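We use cookies to make this site work. By staying on you accept our cookie policy. Accept | Settings

Print this page | E-mail this thread

Okham Forum > Manipulation > Sim training
Thread: distractor objects on the table, worth it or not

tibbs_k
Posted 05/12/2022

Ok so results are in for the lever task and I want to argue with somebody before I write it up. Setup is the same arm and same room as my old thread. Lever with the ball knob on the left side of the gray box, gripper starts open up in the air, has to get down there and push. What changed is the stuff lying around it. Mug, little orange thing, white ball. None of it matters for the task, the policy just has to not care.

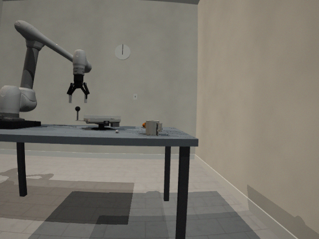 NUMBERS

- trained on bare table, tested on bare table: 103 of 120 good
- trained on bare table, tested with clutter: 61 of 120
- trained with clutter, tested with clutter: 103 of 120 again (yes I checked it twice, same number, diffrent seeds failed)

354 demos in each training set. Same network, same everything else. So clutter in training buys back the whole drop. I'd call that a result.

marlowe77
Reply

You'd call it a result, I'd call it the policy seeing its test set. Do the mug and the ball sit in the same spots in training and test?

tibbs_k
Reply

Positions jittered. Same objects though.

marlowe77
Reply

Then that's the problem. It learned to ignore THAT mug. Swap in stuff it never saw and show me the number then.

Rima Mansour
Reply

Agree with marlowe on the objects but I don't think it's the main thing. We did nearly this at Coltero in June with the Zein controller and what hurt us was start pose. Same clutter, arm starts a bit off, whole thing falls over. How wide is your start range?

tibbs_k
Reply

Narrow. Too narrow probably. I can widen it but the demos have to be redone, not doing that tonight.

Got another still out of the same batch, for the approach part:

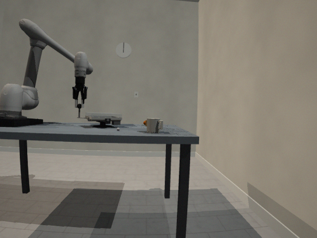 My method for scoring is dumb on purpose. Success is a joint angle on the lever past a threshold, nothing else counts, no partial credit for getting close. People on here keep asking for a distance reward and I keep saying no. Look where the gripper is, straight over the left edge of the flat gray part, fingers only a bit apart. A distance score would love that pose and it tells you zip about whether the lever ends up moved. I had a run last spring that parked itself in a spot like that and the curve looked great.

oldgantry
Reply

Fine for eval. For training a sparse signal is brutal, you know that.

tibbs_k
Reply

It's imitation, there is no reward in training. Only talking about eval.

oldgantry
Reply

Missed that, sorry. Then yeah, angle threshold is right.

marlowe77
Reply

Still waiting on unseen objects. Also 120 test runs per cell is ok but how many training seeds? If it's one I don't beleive the exact match.

tibbs_k
Reply

One. I know.

marlowe77
Reply

So it's not a result yet lol

Rima Mansour
Reply

It's a result with one seed. The drop from 103 to 61 is big enough that I'd bet on it holding. The "buys back the whole drop" part I would take out until you have more. And do the start pose thing, please. If you want objects, the Stokivville set has 20 small household ones that load clean, scale is a little off on some of them.

tibbs_k
Reply

OK plan. More seeds first, then the Stokivville objects as test only, then wider starts. Will post in this thread, not a new one.

oldgantry
Reply

Keep the lighting fixed while you do that. You change shadows and objects in one go and you can't read any of it.

marlowe77
Reply

^ this. One thing at a time

Print this page | E-mail this thread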